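Pre-run check, software side, bimanual transparent-box task. Planner branch is Takirico, perception is the Zumport build from October. Filled in between sessions so excuse the shorthand. OK / NOT OK / N/A, comments after.

## 1. Build and config

- [x] **Same commit on both recording machines** – OK. One had local edits in the launch file, stashed them.
- [x] **Config hash written into the log header** – OK
- [ ] **Old calibration files removed from the load path** – NOT OK. Two still in there, loader takes the newest by file date. Needs to fail loudly if it finds more than one.
- [x] **Disk space check runs before start** – OK, 63 GB free. Warns at 30.

## 2. Time sync

- [x] **Left and right streams share a clock** – OK
- [x] **Dropped frame counter goes back to zero on restart** – OK now. Last build it kept the old number and everyone thought we were dropping like mad.
- [ ] **Drift alarm fires** – NOT OK. Faked a 73 ms offset, no alarm. Threshold is read as seconds in one place and ms in another. Ticket open, do not trust the green status line untill this is closed.

## 3. Perception

- [x] **Box pose found with empty table start** – OK
- [ ] **Box pose stable under room lights** – NOT OK. Glare on the clear plastic still pulls the depth estimate down onto the table top. Pose jumps, then comes back. Rim fit is much better than surface fit, so make rim the default in Zumport and leave surface behind a flag.
- [x] **Long axis direction correct, no 180 flip** – OK. Tried both ends.
- [x] **Confidence below 99 percent blocks auto labeling** – OK, went to the manual queue like it should.
- [ ] **Rim tabs masked before edge fit** – partly. Left side fine, right side gets merged into the edge line.

## 4. Two-gripper tracking

- [x] **Each gripper gets its own ID and keeps it** – OK with one at each end of the box. Not tested with arms crossed.
- [x] **Other gripper masked out of the object segment** – OK. Housing and fingers both masked. Yellow pads used to leak into the box label because the rim is a yellowish color too, fixed with the new mask.
- [x] **Hand and wrist masked** – OK, bracelet included.
- [ ] **Finger gap readout matches the real gap** – right one OK, left one reads wide when nearly closed. Redo the zero.

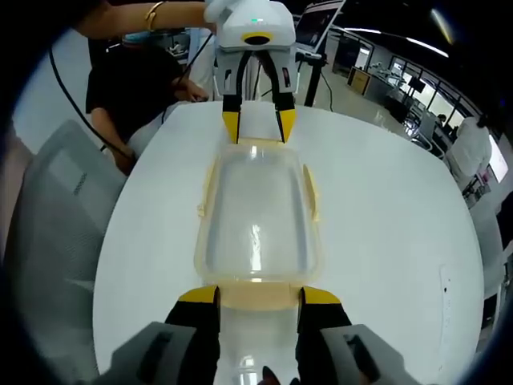
## 5. Planner replay (Takirico)

- [x] **Replay starts in sim only, hardware flag off by default** – OK
- [x] **Speed limit read from config, not hard coded** – OK
- [ ] **Table edge in the collision model** – NOT OK. Model still has the old square table. Round one needs to go in before any replay on hardware. This is a stop item.
- [x] **Planner rejects a one-sided lift** – OK, rejects and logs why.
- [ ] **E-stop message reaches the planner and the recorder** – planner yes, recorder keeps writing. Not dangerous but the file ends up with junk at the tail.

## 6. Export

- [x] **Anozie viewer opens the file with no conversion** – OK
- [ ] **Faces blurred on export, background people too** – not checked yet, job was still in the queue.
- [x] **Failed takes tagged, not deleted** – OK

**Result:** recording can go ahead. Replay on hardware on hold, see table model in 5. Drift alarm and left gripper zero to be rechecked befor the next session, and send the glare clips to the Prillero channel.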